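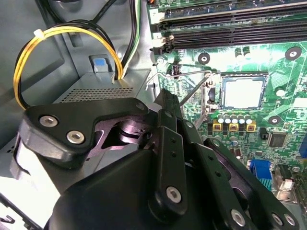
Desktop Refurbishing FAQ: Opening and Checking a Donated Tower

Which machines does this page cover?
Standard office desktops handled at the Irkdale bench. Laptops and all-in-ones have their own page.

What should I do before I open the case?
Shut down, unplug the power cord, and hold the power button for 15 seconds. Clip on a wrist strap. Write the asset tag number on the job sheet; the current series starts at 2613.

Can I cut the cable ties on the power leads?
Leave them in place unless a lead has to be replaced. A tied loop stays clear of the memory slots and the fans.

How do I release a latched part?
Press the tab fully before pulling. If the part does not move, check for a second latch or a hidden screw. Do not pry with a screwdriver.

Do I need to record the power supply?
Yes. Copy the maker, model number and wattage from the label to the job sheet. An 80 logo on the label refers to the efficiency rating and says nothing about wattage. Never open the supply housing itself.

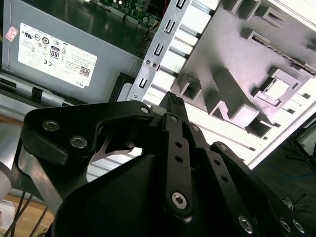 Irkdale, 26 December 2018

Revised answers on processors and boards follow. Send corrections to Marleny Guzmán.

Should I remove the processor?
Only if it is being replaced or the thermal paste needs to be cleaned off. With the heatsink off, wipe the top of the processor using a lint-free cloth and isopropyl alcohol while it is still locked in the socket.

How does the retention lever work?
Push it down slightly, move it sideways out of its hook, then raise it. The metal loading frame can then be lifted. 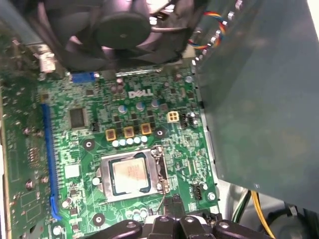

Closing is the reverse, and the lever will feel stiff. Check that the processor is seated flat before you apply pressure.

What do I look for on the capacitors?
Bulged tops, leaks or brown crust at the base. Any of these fails the board.

How long should a full check take?
About 15 minutes. Stack finished towers no more than 4 high.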